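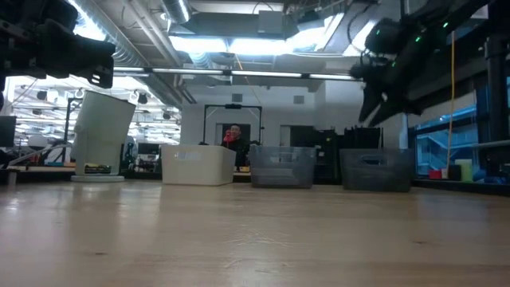

Figure 1. Tabletop with a white container on a round base, two black arms overhead.

4. Setting up a new matter

Use this section when your team has been retained on a merger or damages case and you need a workspace in Dratness before any documents come in. You need a Matter Lead license. Analysts can follow the steps but will not see the Create button.

Before you start, have the engagement letter, the signed conflict clearance and the list of parties at hand. The party list must use full legal names. Dratness checks them against every open and closed matter in your firm, and short forms such as "Mackay" on its own will return too many hits.

Creating the workspace

1. Open Matters and select Create.
2. Type the matter name. Keep client names out of it if the engagement is not yet public.
3. Choose the matter type: Merger Review, Damages, or Other. The type sets the default folders and cannot be changed later.
4. Enter each party and its role.
5. Select Run Conflict Check. Any name that scores 85 or higher is held for review by your conflicts officer.
6. Attach the clearance and select Open Matter.

Note: A held name does not stop you from building folders. It does stop all uploads until the hold is lifted.

Assigning people

1. Go to the Team tab and add the testifying expert first. Each matter has one.
2. Add at least 2 reviewers. A reviewer cannot also be the author of the same exhibit.
3. Set the access end date for anyone on loan from another office.

Caution: Adding a person to a matter with confidential third-party data gives that person access right away. Check that the signed confidentiality undertaking is on file before you select Save.
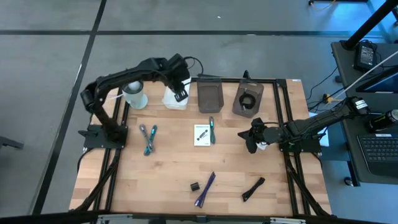
Can two experts on the same side share one matter?
Each expert needs a separate matter. Shared data sets can be linked from one to the other with the Link Source command, and the log in each matter will show who opened them.

Loading data

1. Place the files in the Received folder exactly as they arrived. Do not rename them.
2. Upload in batches of 700 files or fewer. Larger batches are rejected whole.
3. Fill in the source line for each batch -- who produced it, under which request, and the month it was received (for example, August).
4. Select Lock Batch. Dratness makes a working copy and keeps the original read-only.

All cleaning, currency conversion and merging of price series is done in the working copy. Every script that touches it must be saved under Code, with a short comment at the top. Results produced outside the workspace will not carry an exhibit trail and should not be cited in a report.

Note: Transaction data from the Brullilville template loads with net prices by default. If the case turns on rebates, switch the price field to Gross and bring in rebates as a separate column. 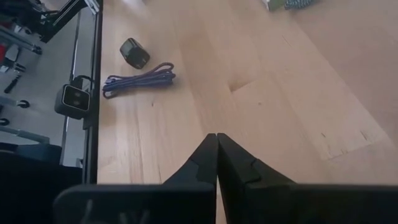 Figure 2. Black gripper fingers, nearly closed, with pale wood behind.

If an upload stays at Pending, check for a conflict hold first, then for an unlocked batch. For anything else, write to Willholm support with the matter number. Do not send case files with the request. License questions go to Tyyne Pitkänen, and changes to folder defaults go to Keegan Bolger.

Continue with section 5, Building exhibits.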